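## 4. Planning the purchase: how we spent the money, and what we'd do differently

Most papers in our area give the equipment one sentence, usually with a part number in it, and then get on with the results. I've always found that a bit frustrating as a reader (which arm, fine, but why that one, and what did you go without to pay for it?), so this section is the long version. It covers the planning we did at the Prendberg lab between the first budget meeting and the day the order went in. If you only care about the grasping results, skip to Section 5 and I won't be offended.

### 4.1 Where we started

We had one arm already, an old one, bolted to a bench that three other groups also wanted. The grant allowed us a second robot, a gripper, mounting, a safety enclosure and whatever computing we could squeeze out of the remainder. That sounds generous until you start ringing people up. Our first spreadsheet had 14 lines in it, and by the time we'd added delivery, spare fingers, a service contract and the electrician, we were over budget on every version I tried.

I'd made the classic mistake of starting with the arm. It's the fun bit! You look at reach and payload, you compare joint torque sensing, you watch far too many videos. Then you pick one and try to fit everything else around it, and the bench turns out to be the wrong depth, or the door is too narrow for the crate. Zimik, the supplier we ended up talking to most, told us quite kindly that they see this all the time and sent us a blank site survey form. We filled it in over two afternoons and threw away our first three shortlists as a result.

So we turned the whole thing round and began with the jobs. What did we want the robot to pick up, from what sort of surface, with how much clutter, and how close to the base? Once those were written down, the simulator could do a good share of the shopping for us.

### 4.2 Trying before buying, in simulation

The plan was simple enough. We'd build a kitchen-style worktop, scatter ordinary small things over it, drop in a model of each candidate arm and see which tasks each one could comfortably reach. The simulation package we use in-house is called Parsons, and it takes most published arm models without too much fuss. A full sweep for one arm came to 678 trials, which ran overnight on the machine we already owned, so the only real cost was my time setting it up.

I should say what the sweep does and doesn't tell you. It's good on reach, on joint limits and on whether the elbow wants to be somewhere silly. It's decent on finger clearance. It's poor on friction, and I wouldn't believe a word it says about soft or slippery objects. For a purchasing decision that was mostly all right, as reach and clearance are the things you can't fix afterwards. You can glue rubber on a fingertip for next to nothing. You can't make an arm longer.

The worktop mattered more than I'd expected. In our first attempt we used a plain square table with a single cube in the middle, and every arm on the list passed everything. Lovely, and completely useless for choosing between them! Swapping the cube for a cluttered stone counter gave us failures, and the failures were where the arms began to look different from one another. Figure 6 shows one of the candidates, a Franka Emika arm, with its open gripper lowered over a small round reddish object. The plate, the knife and the ball model are the sort of neighbours that make a grasp awkward to plan, and we varied where they went from trial to trial.

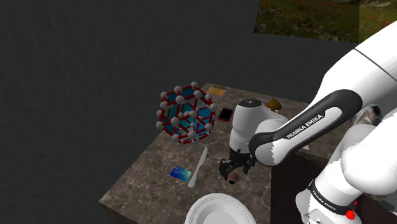 **Figure 6.** Rendered view from the worktop sweep. The gripper fingers are spread just above the small round object, with a knife and a small blue-turquoise card to its left and the rim of a plate nearer the front of the counter.

### 4.3 What the sweep changed in the budget

Three lines of the spreadsheet moved quite a lot once we had the numbers, and none of them was the arm itself.

**Mounting.** We'd pencilled in a cheap fixed pedestal. The sweep showed that where the base sits relative to the counter edge made a bigger difference to reachable area than the choice between our top two arms did. That was a bit humbling after all those videos. We moved money out of the arm line and into an adjustable mount, and I'd make that swap again tomorrow. If you take one thing from this section, price the mount early and get a proper quote for it. Ours came back at nearly double the figure I'd guessed, and I had guessed with some confidence.

**Fingers.** A wide, blocky finger is fine when the object stands alone. Put a knife handle next to it and you very quickly run out of room. We budgeted for two extra sets of fingers, one slimmer and one with a longer pad, and took them out of the consumables pot. The finance office queried whether fingers are consumables. After a long email thread in February it was agreed that they are, at least here, and I've kept the email in case anybody asks again.

**Test objects.** I'd put nothing down for these at all, on the grounds that we'd bring things from home. You can do that, but then nobody else can repeat your trials, and somebody wants their bowl back. We set aside a modest sum for a bought set with duplicates, so that a chipped plate needn't stop the work. It's the smallest line in the budget and has caused the least bother of any of them.

The safety enclosure stayed as it was. We asked Madunex for a quote on a full cage and on a lighter set-up with a scanner, and went for the lighter one, mainly for floor space. Your own safety people may well take a different view, so ask them before you ask for prices. We did it the other way round and had to request the quotes a second time.

### 4.4 Costs we forgot

I've been keeping a list of these in the back of my notebook, and I think it's more useful than the list of things we remembered.

- **Delivery to the room.** The price we had was to the loading bay. Getting the crate upstairs was extra, and had to be booked separately.
- **Training.** One day was included. We needed two, and the second came to a little under 3,000 pounds once travel was added.
- **Storage for packaging.** The warranty asks for the original crate if the arm goes back. The crate is enormous and now lives in a corridor, with a sign on it.
- **Software upkeep.** The licence is yearly and our grant isn't, so we paid for the full run up front and got a small discount for doing so.
- **Somebody's time.** Between the survey, the quotes, the sweep and the finance forms, I spent 8 weeks on this, on and off. None of that was costed anywhere.

That last one is the item I'd argue for most strongly in a future application. A reviewer may well grumble at seeing staff time set against "procurement". I'd put it in anyway and let them.

### 4.5 Limits of the approach

We only compared arms whose models we could get hold of, which left out two that might have suited us. One of the makers offered to send a model under an agreement our contracts people weren't happy with, and by the time that was sorted out we'd have missed the order window. There's also some unfairness in the sweep as we ran it, in that the grasp planner had been tuned on our old arm and may have flattered the candidates with a similar wrist. I reran a handful of the closer results with the tuning switched off and the ranking held, but a handful is a handful, and I wouldn't lean on it too hard.

The render quality doesn't matter at all for reach, by the way. We spent longer than we needed to on stone textures and shiny plates, partly for the vision work in Section 6, and partly, if I'm truthful, for the pleasure of it. A group that only wants help with buying could use plain grey boxes and get the same answer, provided the boxes are the right size and there are enough of them in the way.

Prices also move. Two of our quotes ran out while we were waiting for sign-off and both came back higher, so we'd now ask for the longest validity the supplier will give and hold back a bit for the difference. The spreadsheet template, with our figures taken out, is in the supplementary files together with the counter layouts used for the sweep.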